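今月の一品　ピルナヴォラの卓上双腕キット「Mao」を使ってみた

フリンデットコム通信　機材欄　12/05/2024

机の上に腕を2本生やしたい、という相談が毎月のように届く。用途をたずねると、たいてい返事があいまいになる。気持ちはよくわかる。腕が2本並んでいるのを見ると、用途など後から考えればいいという気になるものだ。

というわけで、今月はピルナヴォラ社の双腕キット「Mao」を取り上げる。貸出機を24日間手元に置き、おままごとの道具を相手に働いてもらった。

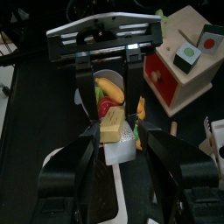
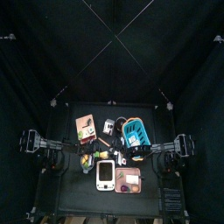 Maoの作業風景。1枚目は手首まわりのカメラから、2枚目は黒い布で囲った作業台の様子。

キットの中身は、アーム2本、グリッパー、手首用の小型カメラ、制御箱、それに説明書である。説明書は全6章で、第1章がまるごと梱包材の捨て方に割かれている。肝心の原点合わせは第5章まで出てこない。先に第5章を読み、それから第2章に戻ることをすすめる。第1章は自治体の分別表があれば足りる。

設置は半日仕事だった。アームの固定そのものはすぐ終わるのだが、ケーブルの取り回しで時間が溶ける。付属の結束バンドは10本。10本で足りると思った人は、おそらく自分で結束したことがない。うちは近所の金物屋で買い足した。コネクタの差し込み口は左右で同じ形をしているのに、逆に挿すと静かに動かない。エラー表示くらい出してくれてもいいと思う。この「静かに動かない」という症状にはその後も何度か付き合うことになり、そのたびに左右を確かめる癖がついた。

さて、肝心の仕事ぶりである。

おもちゃの食材は、片づけの練習台としてよくできている。バナナは曲がっているし、トマトは丸い。積み木のように角のあるものなら、指の幅さえ合っていればまず問題なくつまめる。丸いものになると話が変わり、つかむ直前のためらいが目に見えて長くなる。トマトを前にしたときの間の取り方など、八百屋で品定めをする人のそれに近い。急かしたくなるが、速度の設定を上げるとトマトは床へ行く。床へ行ったトマトを拾うのは人間である。

手首のカメラは、このキットでいちばん気に入ったところだ。自分の指がしっかり画面に入るので、対象との位置関係がわかりやすい。欠点も同じところにあって、指が太いぶん手元の視界をかなり持っていかれる。小さな部品を扱うつもりなら、細い指先への交換を考えたほうがいい。交換用の指は別売で、カタログでは「表現の幅を広げるアクセサリー」と紹介されている。指の話である。

2本の腕の協調はどうか。片方が皿を押さえ、もう片方が中身を入れる、という程度の動作なら数回の手本で形になる。むずかしいのは両方が同じものを取りに行ったときで、台の真ん中で手首どうしが譲り合いを始める。衝突回避が効いている証拠だとピルナヴォラの窓口は言う。こちらとしては、狭い廊下で向かい合った二人を眺めている気分だった。優先する腕を設定画面で決めておけば収まる。初期値が「両方」になっている理由は、問い合わせても教えてもらえなかった。

照明と背景について少し。最初は窓際の白い机で試したが、午後になると認識が怪しくなり、結局は黒い囲いを用意した。見た目は写真館か人形劇の小屋のようになるものの、結果は落ち着いた。キットに囲いは含まれない。布は手芸店で売っている普通の黒い生地でよい。つやのある生地は選ばないこと。最初の一反を無駄にした者からの忠告である。

音は思ったより静かで、隣の席で電話ができる。ただし動作を終えて待機姿勢に戻るとき、ふう、と息をつくような音がする。仕事量を考えると少々大げさだが、まあ人のことは言えない。

付属ソフトには手本の記録と再生、簡単な編集の機能がある。記録は軽快、再生も素直。編集画面だけが別の会社の作品のようで、「保存」と「破棄」が隣り合い、同じ灰色で並んでいる。3月の更新で色を分ける予定だというので、それまでは押す前に深呼吸をしてほしい。なお、破棄したデータは戻らない。第4章の脚注に書いてある。

向いているのは、教室や小さな研究室で、手本を見せて覚えさせる流れをひととおり体験したい人だろう。家の台所を任せようと考えている人には向かない。おもちゃの食材を皿に移せることと、夕飯の支度ができることの間には、ずいぶん距離がある。

購入と貸出の窓口は、国内ではプレッジゲート商会が引き受けている。貸出は1週間単位で、往復の送料は借りる側の負担。返却のときは元の梱包材が必要になるので、説明書の第1章に従って捨ててしまわないように。読者の方で試用を希望される場合は、この通信に返信のうえ、机の奥行きと電源の口数を書き添えてください。用途の欄は空白でもかまいません。

次号の機材欄では、交換用の細い指を試す予定です。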